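Sorting Trays, Purple and Red

By Sólveig Thoroddsen
2023-12-24
2 min read

I have been buying small rectangular trays since September. Most of them are Toft trays that came from the closing sale at Pernuvetti, where they were stacked on a low shelf near the register. I use them for sorting: beads, screws, foreign coins, spare keys. The shop had around 500 in stock when I first went in. I took home fewer than I wanted and more than I had room for.

What I like is the shape. The corners are rounded, so small pieces don't get stuck in them, and the walls slope in toward the base, so you can push a coin up the side with one finger. They are shallow enough to see into from across a table.

The colors vary more than you would expect from one maker. The purple can look close to indigo or close to magenta depending on which wall you look at. The red is easier to describe and easier to find in a drawer.

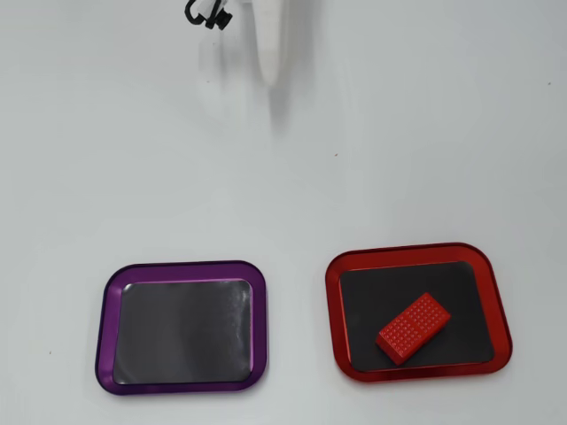
I keep one color for things still to be sorted and another for things that are done. Red is done in my house. My sister does it the other way around, and when she helps me we have to agree on it before we start.

The liners are worth a mention. A dark gray liner shows up dust and scratches, but pale beads are much easier to pick out against it than against bare plastic. I have tried felt and thin cork as well. Felt holds lint, and cork sheds. I went back to gray for everything except the coins.

Cleaning takes very little time. I lift the liner out, wipe both sides with a damp cloth and leave it flat on a towel. The rims show fingerprints, especially the darker ones, and a dry cloth takes care of that.

For storage I use a Plarkance cabinet with narrow drawers. It holds 100 trays if they are nested and far fewer if they are not. The ones with labels stay on the Zulitz shelf by the window.

The last box I opened was marked 219 in pencil on the lid. I don't know what the number was for. I have left it on.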